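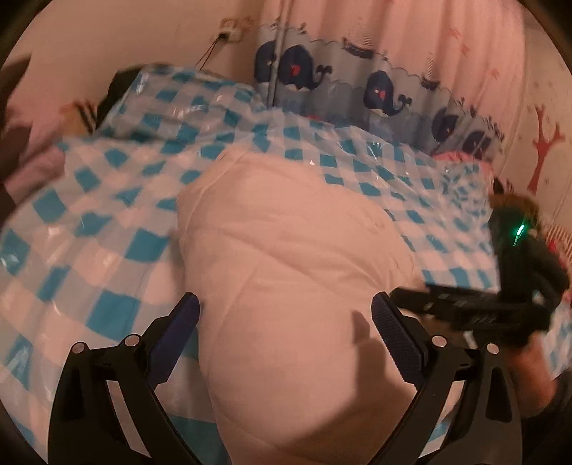

Smooth pads slide on anything quilted, Carys Mathias wrote after last month's page, and she wanted to know if ribbed ones are worth fitting for bedding work.

For thick, soft things, yes. We tried both kinds on a folded cream bundle, on a checkered cover with a shiny, plastic-like surface, and kept notes at the Cleltidside bench.

Picking up a folded bundle
Open the jaws wide before you come down. Go for a fold or a gathered edge, where the fabric stands up by itself. The flat middle gives the pads very little to close on.

Two hand-held grippers
Let one pinch the edge and hold still while the other moves. Agree who lifts first.

Shiny covers
Glare bothers the camera more than the pattern does. Draw the curtain or shift the lamp — whichever is quicker.

Pads
Wipe them with a damp cloth every 100 grasps. Elikem Owusu gets up to 1,804 from a ribbed pair before changing them. Dukard pads fit the same holders but need a longer screw.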